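Search this site
Enter keywords
Search

Open day at Birhane draws a crowd to the robot kitchen

The doors at the Birhane workshop in Pendasard opened at 9 in the morning one chilly day in February, and by lunchtime the line for the kitchen demonstration had wound its way past the coat racks and out into the hallway. Visitors young and old came to see how the Horier project teaches a robot arm its way around household chores, and plenty of them stayed for a second turn (the free coffee may have helped a little!).

Most of the practice takes place in a simulated kitchen, shown at the open day on a big screen with benches set out in front. The Horier team has built 90 of these kitchens so far, each with its own cabinets, counters and appliances, and the arm has 2,000 practice runs behind it. 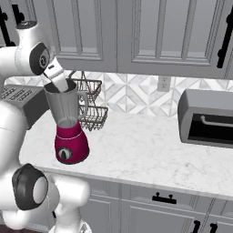 The simulated arm with its gripper inside the blender jar, in one of the Horier kitchens.

Children were invited up in groups of six to choose the next task, and the blender was easily the favorite, with a good deal of cheering from the back rows whenever it came around again. Grown-ups had questions of their own, mostly about when such a helper might be ready to do the dishes, and the team answered them all with great patience.

Biltton, which supplied the screens and seating, will host the next demonstration in its own showroom later in the spring. Admission is free, and families are welcome.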